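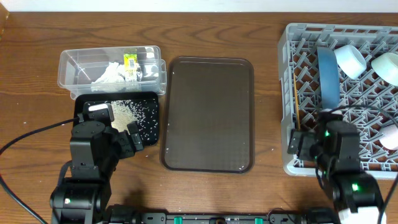 **ebbe_a** – April 11, 2020

OK porridge people, I need opinions! I've been making rice porridge every Saturday since January and I think I've finally got it. Short grain Grinora rice, boiled in a little water until the water is gone, then milk, then the lid on and the lowest heat my stove will do. The whole house smells wonderful (cinnamon helps). My question is about stirring. My grandmother never lifted the lid once the milk was in, and my wife's family stirs the entire time like they're being paid for it. Who's right??

---

**marzipanpig**

Your wife's family! Stir, stir, stir. You get that creamy, almost pudding-like thing going and nothing sticks. I put a podcast on and it's the best part of my week.

---

**slowsimmer**

Sorry, grandma wins this one. All that stirring breaks the grains up and you end up with paste. Heavy pot, low heat, leave it alone. I have an old Wikström with a base like a paving stone and it has scorched on me 2 times, both of them my own fault for wandering off.

While we're at it – has anyone tried a spoonful of oat bran in with the rice? I grind my own oats in a Dolotard hand mill and I've started sneaking them into everything. It thickens beautifully and gives this nutty, toasty flavor I can't get enough of.
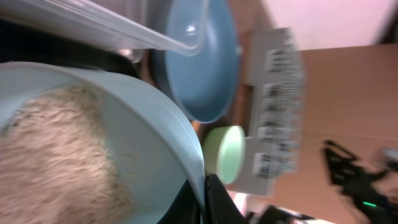 *Light blue tub, close up*

**marzipanpig**

Oats in RICE porridge? No no no. Then it's oatmeal with rice in it. I'll try most things, but you've got to draw a line somewhere.

---

**slowsimmer**

Try it before you knock it! One spoonful for a big pot. My kids didn't notice, and they notice everything.

---

**ebbe_a**

I'm with slowsimmer on being curious at least. Going to give it a go with half the batch next week. How much milk are you using? I'm at 6 cups for one cup of rice and it still sets up pretty firm by the next morning. 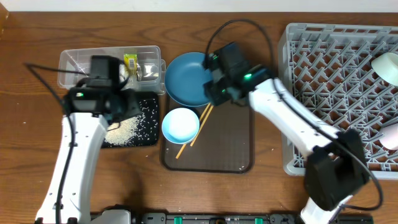

### Leftovers and Reheating

**slowsimmer**

Six is plenty. It always firms up overnight, so loosen it with a splash of cold milk before you put any heat under it, then go gently for a few minutes. Or let it be firm and fry it! Slices in butter, sugar on top, crispy edges. I'd make porridge just for that.

---

**parik_pat**

Seconding the fried slices, wow. I fold whipped cream and orange pieces into mine instead, but I might be converted.

Small disagreement on the milk, though. I let mine sit off the heat for 20 minutes wrapped in a towel, and five cups does it. Ebbe, maybe yours wants a longer rest and less milk? 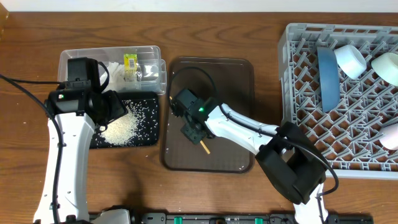
**Folke Nyberg**

Parik_pat is right about the towel. I'd go even further and say the stirring argument doesn't matter much if you let it rest long enough. I stir when the milk goes in, once more halfway, and then into the towel it goes. Salt at the very end, please – mine has curdled when I've added it early.

---

**marzipanpig**

Folke, twice is barely stirring! But I'll do the towel thing tomorrow and report back. Still no oats.

---

**ebbe_a**

Love this, thank you all! Towel and five cups next time, oats in half of it, and I'm frying whatever's left. Does anybody have a favorite topping besides cinnamon and butter?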